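The letter from Catura came in April, on thick cream paper, and it told me I had been lucky. I have been told this before by people who wanted something, so I put the kettle on before I read the second page.

Catura, it said, had looked at my habits and found that I belonged to a small group of naturally fortunate households. For 24 pounds a month they would look after that luck on my behalf. There was a leaflet with a hill on it. There was also a box to tick if I did not want to be lucky any more, printed in grey on grey.

My sister took it more seriously than I did. She lives over in Josby, where everybody seems to have signed up, and she told me on the phone that her street had won 2000 pounds between them since the winter. I asked who exactly had won it. She said the people at the far end. I asked if she had met them.

"Don't be like that," she said.

I have been like that since I was eight, when a man at the Josby fair guessed my weight and then leaned on the scales. I saw his elbow. My mother said I hadn't, and we went home with a goldfish. 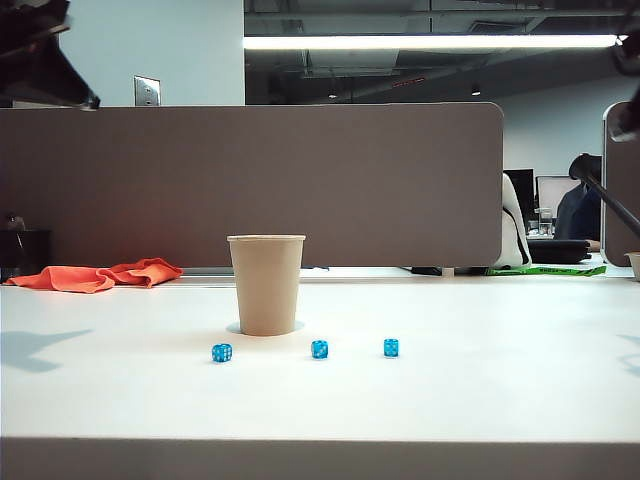
So I went to the open evening with my coat buttoned and my purse inside it. They held it above the Stevetti showroom, up a flight of stairs that smelt of new carpet. A young woman with a badge gave me a number, which was 10, and said that ten was a very good number. I heard her say the same to the man behind me about his.

The talk went on a long time. Luck was like a garden, apparently, and later on it was like a bank account. When the questions came I asked what happened to the luck of those who stopped paying. The speaker smiled at me with real warmth and said that it was a wonderful question. Then he took one from the other side of the room.

At the end they drew a number out of a bowl, and it was mine.

I should like to say I was pleased. The whole room turned round and clapped, and I stood there working out how they had done it. The prize was a year of Catura, free, with the payments starting after that unless I wrote to stop them. They had the form ready, and a pen.

I told them to draw again. The young woman said nobody had ever asked for that. I said I could believe it, and I gave her back my number and went down the stairs holding the rail.

It was raining and the last bus should have gone, but there it stood outside Stevetti with its doors open and its lights on. The driver said he had been held up behind a lorry on the Filip road.

I asked him how long for. He said did I want to get on or not.

I looked up at the windows. Then I got on, and paid, and checked my change.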